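What the Gripper Changes for the Housekeeping Crew

I have worked linen and rooms at the staff residence for 17 years, and for the last few months part of my job has been teaching machines to do it. The company, Storkico, calls this a training shift. You hold a gripper in each hand and tidy a room with them, and the recordings go to the people building the Fernen system. One day Fernen is supposed to make up rooms without us.

I think we should do the work. I also think we are being paid the wrong way for it.

Start with the pay. A training shift counts the same as a cleaning shift, with a $30 bonus per week for anyone who does at least 7 hours. Jomar Villanueva did his hours and got his bonus, and it was fair for the time. But what he put into those hours was how to find the neckline of a shirt that has been dropped in a heap, and which end to pick up first. He learned that over years on this crew. The company keeps it for good and pays for it once.

Then the pace. Before training shifts we were judged by rooms finished. Now there is a screen in the linen office that shows every attempt, with a time beside it. Nimal Pathirana, our supervisor, told us the times were only for the engineers. By July they were coming up in our reviews. A person folding with two plastic fingers is slow, and should be. Those numbers say nothing useful about how the same person folds by hand.

Some things have gotten better. My wrists get a rest from wringing and lifting. Prasanna Cassim was ready to quit over her back and has stayed on because of the training shifts. She asks good questions and the engineers listen to her, more than management ever did. I don't want the program stopped.

What I want is simple enough to put in a contract. Pay a share for recordings that get used. Keep the times out of reviews. And when Fernen starts taking rooms, offer the people who trained it the jobs of running it first.

Storkico has said it will discuss all this later. Later is when the recordings are finished, and by then we will have much less to bargain with.

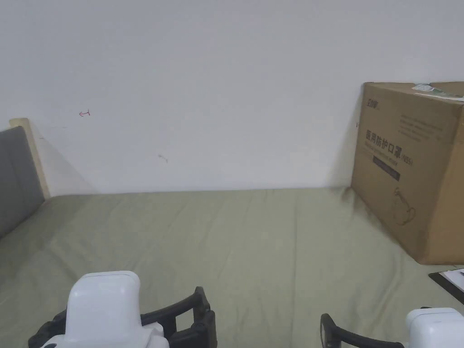
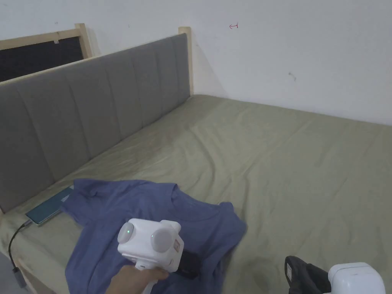
Grippers over the green sheet.

Page last changed: July, 4:30 p.m.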